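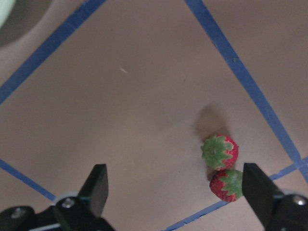
Two strawberries and blue tape on the tabletop.

I caught Mervin Sutherland on a bad morning. His first frost alarm had gone off at four, and he'd been walking the rows at Sollthorpe ever since. "Ask me anything," he said, "but ask it loud, I'm half asleep!"

So I asked about the jam. He makes 93 jars a year (his wife counts) and sells almost none of them. "People want fresh. Jam is what I do with the ugly ones."
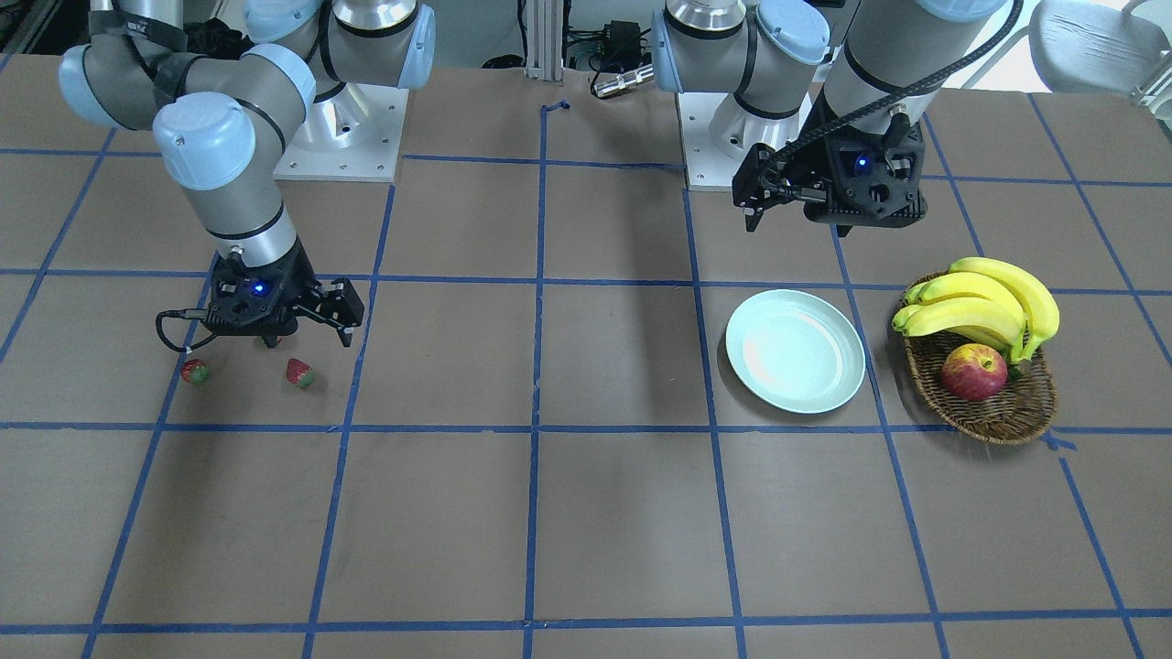
Page last changed: Thursday, April 23, 2026

I had to know which berry he'd plant if he could only keep one. He went quiet, then picked Grondow, an old variety his neighbor Heikki Tikkanen gave him as eight scrappy runners in a bread bag. "Ships terribly. Bruises if you look at it. But oh, the smell in June." He has about 200 plants now, all from that bag.

Does he ever get sick of strawberries? "By July, sure. Then January comes and I'm standing in the pantry with a spoon." He offered me a jar on my way out and I took two.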